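Home | Archive | Workshop notes | Table notes | About | Contact

Print this post | E-mail this post

A butcher-block top, two plates and the donut set

19th April
Posted by Clem Ormsby

The table has been in use since November, so I can write down what I think of it. Two readers asked about the top after the last post, and one asked where the donuts came from. I will take the top first.

It is a light wood butcher-block top, made of strips glued side by side. I bought it through Skurkiser, who sell seconds from a kitchen fitter, and I paid less than I would have for a plain pine door. The strips do not match. Some are a shade more tan than their neighbors, and a few have darker brown streaks in the grain. I regard this as useful. Small scratches disappear into the variation, where on a single-color surface they would be the first thing anyone noticed.

Finishing took longer than the assembly. I sanded in 3 passes, let the dust settle overnight, and put on 2 coats of Areck clear with a full day between them. The final sanding was at 400 grit, by hand, with the grain. I had planned on going finer, but a test patch on the underside showed no difference I could feel. The result has a low gloss. It will show reflections if you put it near windows, and mine is near windows. If that would bother you, use an oil.

The top is carried on black aluminum extrusion. I prefer this to wooden legs for anything that has to stay square. The diagonal struts matter more than the thickness of the profile. Before I fitted them the table would rack a little when leaned on, and afterward it did not. Working height is 835 mm, which suits me standing and suits Tamsin Harawira less well. She is shorter than I am and has said so.

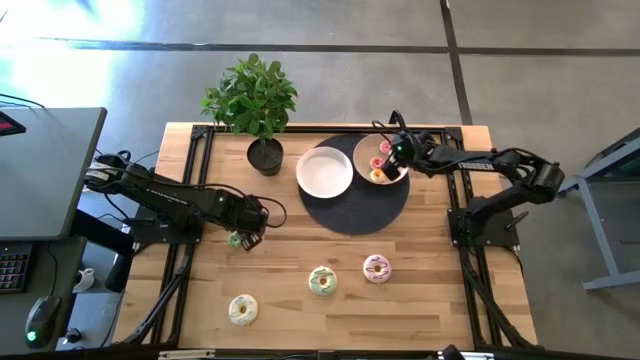 Butcher-block top with the round mat, two plates and the donuts.

On to what sits on it. The mat is a round one, dark and woven, from a box of table linen that came through Katene when they cleared their stock room. I wanted a mat for one reason, which was to stop plates from sliding on the clear coat. A woven mat grips well enough on both faces. It also collects crumbs in the weave, so for real food I would take a smooth one. For toy donuts the point does not arise.

The plates are shallow and plain. With a rim this low, a donut can be set down from the side as well as from above, and it does not end up propped on the edge unless you are careless. A deeper dish holds small pieces together better but hides them. From a normal seated angle you see the top third of whatever is in it and have to guess at the rest. If I were buying again I would get two of the same shallow plate and leave the deep dishes to soup. 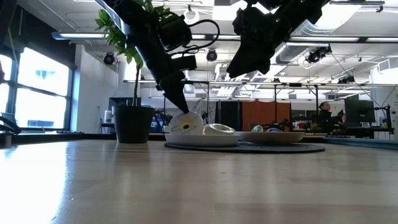 I also looked into whether the spacing of the plates matters. It does, slightly. With the rims close together you can move a donut from one to the other in a short motion and the mat takes up any wobble. Pull them apart and one plate ends up half off the mat, where it tips if pressed on the unsupported side. My rule now is that both plates go fully on the mat or the mat goes back in the drawer.

The donuts are the Simside play-food set. They vary in color and in size, and the iced ones are easy to tell apart at a glance. The pale ones are less so, especially on a white plate, where a white ring on a white surface is mostly shadow. Sort the pale ones onto something dark, or straight onto the wood. Tamsin sorts by color and I sort by size, and we have not reached agreement. Her method looks better. Mine gets them back in the tin with the lid shut.

A note on cleaning. The set arrived with a powdery coating, presumably from the mold, and it transferred to everything. Warm water and a drop of dish soap removed it. Dry them on a towel with space between them, then turn them over once.

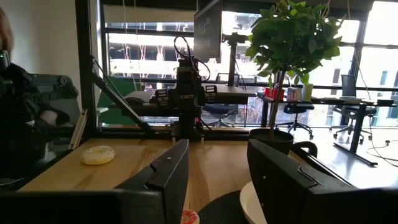 As for greenery, I keep one potted plant on the table and would not go to two. A black pot was chosen to go with the extrusion, and the green is welcome against that much black and tan. Put it toward the edge. In the middle it takes up the best part of the surface and you reach around it all day. A pot on a clear-coated top should also be lifted and wiped under now and then — grit under the base will cut rings into the finish faster than any plate.

Remaining jobs: one strip near a corner has a hairline gap that I intend to fill with glue and sanding dust, and the underside still has only a single coat. I should also find a better tin for the donuts. The present one held shortbread and the lid is bent.

Measurements for the frame will go in a separate post once I have redrawn them. The first drawing has the strut lengths wrong.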